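Category: Robot Learning / Simulation

4.2 Choosing the camera view at each step

In the previous section we described how the training episodes are made. We now explain how the policy decides which of the camera views it should trust. This question is more important in our setting than we first expected. When a two-arm robot works over a table, its own body and its own grippers often hide a large part of the workspace, and the hidden part changes with every motion of the joints.

All episodes are made in the Illodex simulator. The full set, which we call Grultero, contains 3,952 episodes in 147 table layouts. For each episode we save the images of 3 cameras, the joint positions of both arms, and the opening of both grippers. The layouts differ in the table surface, in the wall color and in the small objects that are placed on the table. We did not remove the episodes in which the view is poor. A real robot cannot ask for a better picture, and therefore we wanted the policy to meet such views already in the training.

Our baseline, Adugna, joins the features of all cameras with equal weight. This is simple and it works well when every camera sees the target. But when one camera sees mostly the body of the robot, its features still take the same share of the input, and the predicted motion becomes less steady. We noticed this first in the approach phase, where a small error in the wrist angle is enough to push the object away before the fingers close.

The proposed method, Jider, adds one small network in front of the policy. For each camera it gives a single score between zero and one. The score is multiplied with the features of this camera, and after that the features are joined in the same way as in Adugna. The score network is trained with a visibility label, which we can get from the simulator without any manual work: we take the number of pixels of the target object in the rendered image and divide it by the number of pixels which the same object would have if nothing stood in front of it. The label is used only in training. At test time the network sees the images alone.

Two details should be mentioned. First, we do not force the scores to sum to one. If all cameras are blocked, all scores may become low, and the policy then depends mainly on the joint positions. Second, the score is smoothed over time. Without smoothing, the network sometimes changed between two cameras at every step -- the arm then made small shaking motions near the object, although both views were good enough to finish the grasp.

From the full set we kept 1,464 episodes for evaluation. None of the layouts in this part is used in training. The starting pose of the arms is drawn at random inside the joint limits, so the evaluation includes poses with the grippers turned up and away from the table, which a human operator would probably not choose. We think these poses are useful, as they show if the score network has learned visibility or only the usual position of the arms.

Figure 3 gives views from this part of the data. The difference in the amount of robot body between the views is large. In a view such as (a) or (b), the body fills much of the lower image and hides the lower parts of both arms, so a policy with equal weights must work with many pixels that say little about the task. A close view such as (c) has the opposite problem: the objects near the fingers are large and clear, but little can be learned from it about the other arm. 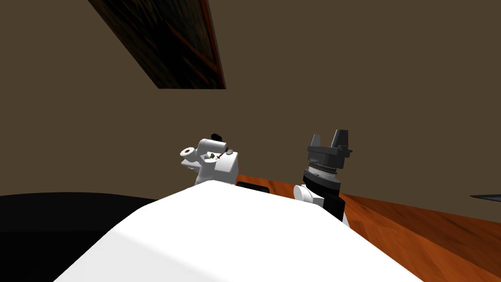
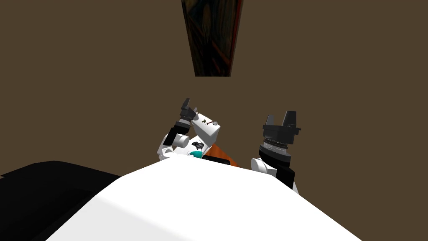
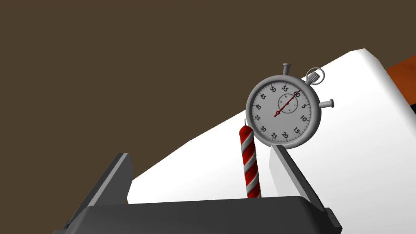 Figure 3. Rendered views. (a) and (b): both arms behind the white robot body, with a brown wall and a framed picture in the background. (c): close view from behind a gripper with open fingers, with a stopwatch and a red-and-white striped cylinder.

4.3 Effect of the smoothing window

The smoothing described in Section 4.2 has one free parameter, the length of the window. We compared a short, a medium and a long window, and kept all other settings fixed. With the short window the shaking motion was still present in many episodes. With the long window it disappeared, but the policy was slow to leave a camera that had just become blocked, and this delay was harmful mostly when the arm moved fast. The medium window is used in all other experiments of this paper. We did not tune it separately for each layout.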